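Care of the Furnished Room: Notes for Session 5
Soft covers, patterned carpet, sunlight and bins
Tutor: Bleddyn Ifans
Revised 12/23/19

These notes replace the sheet you were given at enrolment, which repeated several things I no longer believe. Bring them with you in January, with a pencil.

1. Covers, throws and the case against fuss

The trade has long held that a good chair should be dressed. The old Henare housekeeping manual (1954, out of print, and I can't say I grieve) gives four pages to the draping of chair backs and half a paragraph to cleaning them. Most of us were taught by people who were taught from it.

My doubts are simple. A loose cover protects the part of the chair it lies on, and only while it stays there. The back cover rides up. The arm throw slides outwards a little each time someone gets up. If the cover is a close match for the upholstery, you may not notice the slip at all, and the bit you meant to protect goes on wearing.

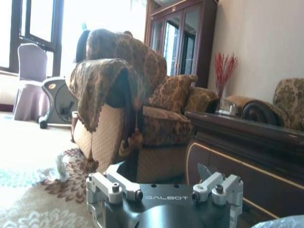
The manual says to straighten covers daily. Try it for a week and write down how long it takes. In a let property with a weekly clean, the covers will be straight for one afternoon in seven, and we should stop pretending otherwise.

What I would do:

- Lift every cover off before vacuuming. Going over the top of it cleans the cover and leaves the crumbs.
- Fold throws flat and check the edging for pulled threads. Scalloped and lacy edges catch on rings, watch straps and vacuum heads.
- Keep tassels away from the brush bar. Tuck them up on the seat if you can't remove the throw.
- Turn scatter cushions and swap their places. Damask wears on the raised part of the weave first, and it wears where people lean.

I leave out anti-slip strips. Rustetti sell them and I have been sent a packet twice. On a smooth arm they held. On a textured one they came off with fluff stuck to them and held nothing. You may have better luck.

2. Sunlight

Everyone agrees that sun fades things. Fewer people can tell you which things, in which room, by how much, and the leaflets are no help. The Sistell leaflet on window film prints a chart with no scale on it. I would ignore any chart with no scale on it.

A carpet is the best record a room has. Lift the corner of something heavy that hasn't moved for years and compare. If you see no difference, then the sun in that room is not yet your problem, whatever the leaflet says. If you do see one, note which colours have gone. Don't assume that the darkest colour is the safest.

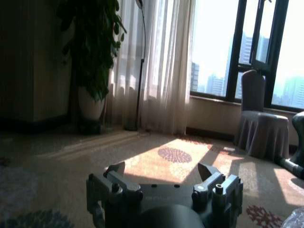 Do this check on a dull day. Strong sun warms up every colour it falls on and makes the shaded side look dirty. I have seen a student condemn half a carpet at midday and find nothing wrong with it by four.

Sheer curtains cut glare. They are often sold as protection too, and there I would want to see some proof. Drawing them at the brightest hours can't hurt, so draw them, but go on checking the carpet.

Plants by the window: lift the pot, look underneath, use a saucer. A ring under a pot is almost always water and gets blamed on the sun.

3. Bins and liners

A short section, as there is less to know than the suppliers would like. Isteo list 257 liners in their trade catalogue. You need two sizes.

The liner should be big enough to fold over the rim with a hand's width to spare. Clear bags let you see what is in them before you tie them, and I prefer them for that. Scented ones cover a smell that ought to be dealt with. Always pick the bin up to change it -- don't drag it -- and look at the carpet where it stood. Floral carpets hide small spills very well, and that may be half the reason they sell.

When you vacuum, move lamp cords by hand and put the lamp back where you found it.

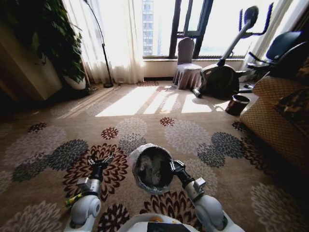
4. For next time

Choose one room you clean or live in. Check one cover, one patch of carpet and the floor under one bin. Write what you found, including "nothing". I got 8 reports last term and every one of them found damage, which I don't believe.

Related notes
Session 3: Wood polish, and whether you need it
Session 4: Curtains and blinds
Session 6: Mattress turning
Reading list

Contact: Bleddyn Ifans, course office | Copyright, all course notes | Back to top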